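Section 5. Setting Up a Member Referral Campaign

This section explains how to create, schedule, and close a referral campaign in the Sunditz membership console. It applies to single-site clubs and to groups that manage several clubs from one account. Campaign Manager permission is required.

5.1 Before You Begin

Confirm that the member list has been synchronized within the current billing cycle. Members whose accounts are frozen or in arrears are excluded automatically and do not receive a referral code.

Agree on the reward with the club's billing contact. A reward may be a credit, a guest pass, or an item of club merchandise. Only one reward type may be assigned to each campaign.

5.2 Creating the Campaign

1. Sign in to the console and select Campaigns, then New, then Referral.
2. Enter a campaign name. The name appears on member receipts and may not exceed 67 characters.
3. Select the participating clubs. Groups using the Bemik billing connector must select clubs by billing code.
4. Under Reward, choose the type and enter its value.
5. Under Limits, enter the maximum number of rewards per member. The default is 3.
6. Select Save as Draft.

Note: A draft may be edited by any Campaign Manager in the account. Once published, only the name and the end date can be changed.
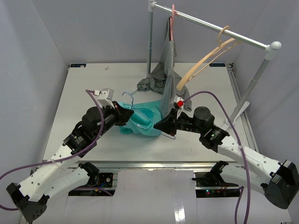 Gray garment and teal cloth at the worktable.

5.3 Preparing the Message

Each campaign requires one email message and one front desk notice. The templates supplied with the console have been reviewed for length and may be used without alteration.

1. Open the draft and select Messages.
2. Choose a template, or select Blank to compose a new one.
3. Insert the referral code field. A message without this field cannot be published.
4. Send a test message to at least one staff address and follow the link it contains.

Caution: Do not paste member names or email addresses into the body of a message. Text entered there is sent to every recipient.

5.4 Adding Merchandise Rewards
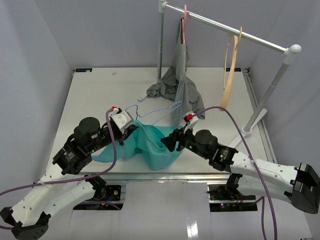 Merchandise rewards draw on the stock list held under Inventory, and a campaign cannot be published while any reward item has a stock count of zero. Each size of a garment must be entered as a separate item. The item record also has a Display field, which determines how the article is listed for the front desk. Enter Hanging for articles shown on a hanger, and Folded for all others. The Display field has no effect on price or eligibility.

5.5 Publishing and Closing

1. Select Publish. Messages are sent in batches of 200.
2. Review the delivery report when the final batch is complete.
3. On the end date, select Close Campaign. Unused codes expire after 5 days.

Campaigns scheduled for a Wednesday may be delayed by routine maintenance. Accounts in the Moynihan and Palance regions should direct scheduling questions to İlker Yurt. Requests to reopen a closed campaign must be submitted in writing to Cengiz Aksoy, Account Services.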